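Chapter 6
Dishes: Sorting, Stacking and Storing

In this chapter you will learn to
sort clean dishes by shape and size before putting them away
build a stack that stays steady and is easy to lift
choose a shelf for each kind of dish
keep a simple record of dishes in a shared kitchen

Words to know: foot, lip, nesting, open stock, place setting, well

Most households handle their dishes more often than anything else they own. A bowl comes down from the shelf, goes to the table, goes to the sink, dries, and goes back up. Each of those moves is a chance to chip it. Chapter 5 dealt with washing and drying. This chapter starts at the point where the dishes are clean and standing on the counter or table, waiting to be put away.

6.1 Sorting before stacking

Sorting comes first. Clear a flat surface that is large enough to hold everything, and dry it. Set out the plates in one area and the bowls in another. Cups and glasses get their own space, away from the edge.

Next, divide each group by size. Dinner plates and salad plates should not share a stack at this stage, even if they will share a shelf later. Divide bowls by the width of the lip, which is the upper edge, and then by depth. Two bowls can be the same width and still refuse to fit together when one has steeper sides. If a bowl rocks or sticks when it is set inside another, take it out and start a second stack.

Color is a useful guide when each size in the kitchen has its own color. Many schools and camps buy their dishes this way. The teaching kitchen at Filtthorpe uses Sirer open stock, which means that single pieces can be bought to replace broken ones, and each shape is ordered in one color only. A student who has never worked in the room can tell which bowls belong together. In a kitchen where the colors are mixed, ignore color and sort by shape.
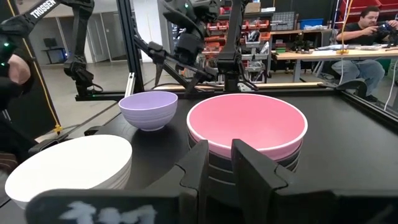 Figure 6.1 Dishes grouped on a black tabletop: stacked pink bowls, a smaller and deeper lavender bowl, and a stack of white plates.

A single piece that matches nothing else is set to one side until the stacks are finished. It may go on top of a stack if it is smaller than the piece beneath it and sits flat. Otherwise it needs a place of its own.

6.2 How bowls and plates stack

Bowls nest, so each one sits down inside the one below. The weight of the upper bowl rests either on the well, the low center of the bowl beneath, or on the sloping sides. Resting on the well is better. When the weight is carried by the sides, the bowls wedge together and have to be twisted apart, and this is how many lips get chipped.

Plates are simpler. Every plate has a foot, the raised ring on the underside, and the foot rests on the face of the plate below. On stoneware the foot is often left unglazed and can be rough enough to scratch. Run a finger around it. If it feels like sandpaper, place a paper napkin or a circle of felt between plates.

Keep stacks low enough to lift with both hands while looking over the top. Heavy stoneware should be moved in smaller lots than thin china or plastic.

6.3 Choosing the shelf

Dishes used every day belong between hip and shoulder height. Heavy serving pieces go below that, and light pieces used a few times a year go above. Leave room over each stack for a hand to get in and out.

Shared kitchens also need a list. The dining hall at Dramura owns 1,495 pieces and checks them every July against a shelf chart taped inside the cabinet doors. A home kitchen does not need a chart that detailed, but a label on the shelf edge helps guests and younger children put things back.

Activity 6A
Work with a partner. You will need a mixed set of clean dishes and a dry table.
1. Sort the dishes by shape, then by size.
2. Build the stacks. Check each for rocking by pressing lightly on the lip.
3. Choose a shelf for each stack and write the reason in your notebook.
4. Trade tables with another pair and look for stacks that could be improved.

Section 6.4 covers cups, mugs and stemware, which follow different rules and should not be nested.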